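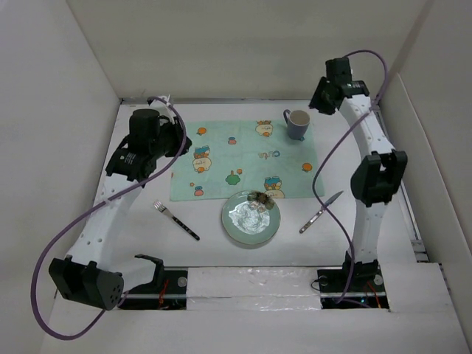

## Golura 1732: detergente en polvo para mantelería estampada

Referencia 1732. Fabricante: Cukell. Formato: saco de 5 kg con cierre interior y vaso dosificador.

Golura 1732 es un detergente en polvo sin blanqueante óptico ni percarbonato, formulado para manteles, individuales y servilletas de tela con estampado de color. Está destinado a comedores escolares, cafeterías y viviendas con lavadora de carga frontal. No sustituye al Golura para blanco, que lleva oxígeno activo y aclara los tonos pastel con los lavados repetidos.

### Composición

- Tensioactivos no iónicos: entre 5 y 15 %
- Jabón: menos del 5 %
- Zeolitas: entre 15 y 30 %
- Policarboxilatos: menos del 5 %
- Enzimas: proteasa, amilasa, lipasa
- Inhibidor de transferencia de color
- Sin perfume

La amilasa actúa sobre restos de arroz, pasta y papillas; la proteasa, sobre huevo y lácteos. La lipasa necesita más tiempo de contacto que las otras dos y rinde poco en programas rápidos. Para manchas de aceite se elegirá un ciclo completo o se hará remojo previo.

### Tejidos admitidos

Algodón, lino, poliéster y mezclas de estos, siempre que la etiqueta de la prenda permita el lavado en agua. No debe emplearse en lana ni en seda: la proteasa degrada ambas fibras. En tejidos con recubrimiento de resina o de vinilo no está ensayado.

Los estampados pigmentarios (el color queda sobre la superficie, fijado con ligante) pierden intensidad sobre todo por abrasión. Conviene lavarlos del revés cuando la pieza tenga dobladillo que lo permita, en tambor cargado a tres cuartos y con centrifugado moderado. Los estampados reactivos resisten mejor el roce, pero pueden soltar colorante en los primeros lavados.

### Dosificación

La dosis se expresa en vasos rasos del dosificador incluido, para una carga de lavadora doméstica.

| Dureza del agua | Suciedad ligera | Suciedad intensa |
|---|---|---|
| Blanda | 1 vaso | 1,5 vasos |
| Media | 1,5 vasos | 2 vasos |
| Dura | 2 vasos | 2,5 vasos |

El polvo se deposita en el compartimento de lavado principal. El exceso de producto no mejora el resultado y deja residuo blanquecino en los pliegues, más visible en tonos oscuros. Si aparece, se repite el aclarado sin detergente.
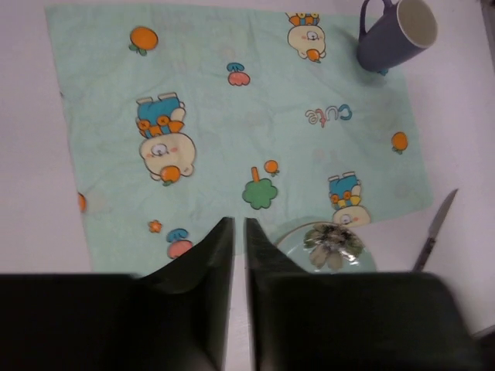 ### Procedimiento recomendado

1. Sacudir las piezas y retirar los restos sólidos con una espátula roma. No frotar.
2. Separar los colores intensos de los claros durante los primeros lavados.
3. Tratar las manchas de fruta con agua fría antes de introducir la pieza en la máquina. El agua caliente fija parte de los taninos.
4. Lavar a 40 °C. Por encima de 60 °C las enzimas pierden actividad y el inhibidor de transferencia resulta menos eficaz.
5. Sacar la carga al terminar el ciclo y estirar las piezas a mano por los bordes largos.
6. Secar a la sombra, en plano o colgadas por el lado corto.

El planchado se hará por el revés, con la pieza todavía algo húmeda y a la temperatura que marque la etiqueta. No se recomienda almidonar los individuales infantiles: el almidón retiene grasa y obliga a subir la dosis en el lavado siguiente.

### Incompatibilidades

No mezclar con lejía ni con quitamanchas clorados. El cloro destruye las enzimas y ataca los pigmentos azules y verdes. El suavizante puede usarse en su compartimento, aunque reduce la capacidad de absorción de las servilletas. El vinagre en el aclarado es compatible, pero no aporta nada con agua blanda.

### Almacenamiento

Conservar en lugar seco, con el cierre interior plegado. Caducidad: 2 años desde la fecha impresa en la costura del saco. Una vez abierto, el polvo apelmazado por humedad puede usarse tras deshacerlo, salvo que desprenda olor. No trasvasar a envases alimentarios.

### Seguridad

Provoca irritación ocular grave. Mantener fuera del alcance de los niños. En caso de contacto con los ojos, aclarar con agua durante varios minutos y retirar las lentes de contacto si es posible. La ficha de datos de seguridad se envía a petición.

### Pedidos y consultas

Distribución: Flulmont. El pedido mínimo es de un saco; los centros con contrato de suministro pueden solicitar entregas periódicas. Consultas técnicas sobre tejidos y dosis: Ildikó Veres. Devoluciones y sacos dañados en transporte: Bence Dudás, indicando el número de lote y la referencia 1732.

Ficha revisada el 28 oct 2022. Cambios respecto a la versión anterior: nueva tabla de dosificación y retirada del perfume en la composición.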